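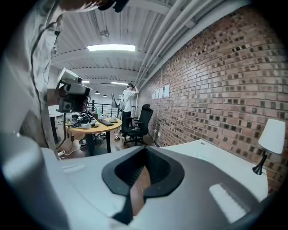 Mesa redonda, cadeira de tela e cabo que não acaba mais. Segunda-feira de arrumação!

1/4
Gente, comecei o fio da sala nova! A mesa redonda cor de mel é a minha paixão, já falei? Só que hoje ela amanheceu coberta de tralha e a missão é achar o tampo de novo.

2/4
Agora o canto da mesa branca. Olhem essa parede curva de mosaico, marrom-avermelhado com creme!! Fico boba toda vez. E o furo no tampo pra passar fio, que maravilha.

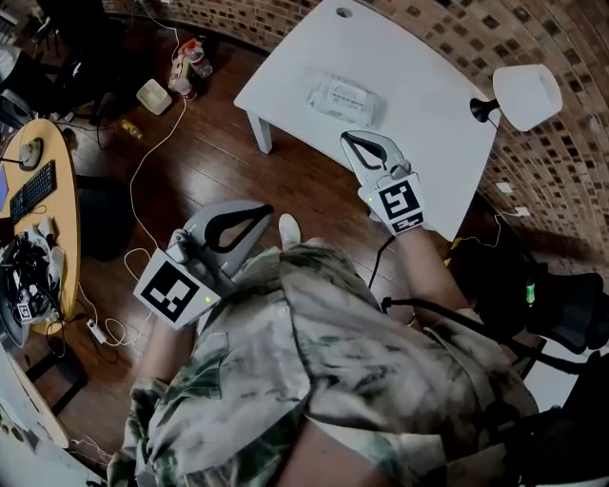 3/4
Luminárias: a Chutima Nilsuwan quer a cinza do lado da mesa redonda e a branca presa na outra. Concordo demais!

4/4
Falta domar o cabo amarelo rente à parede. Aceito dicas de canaleta!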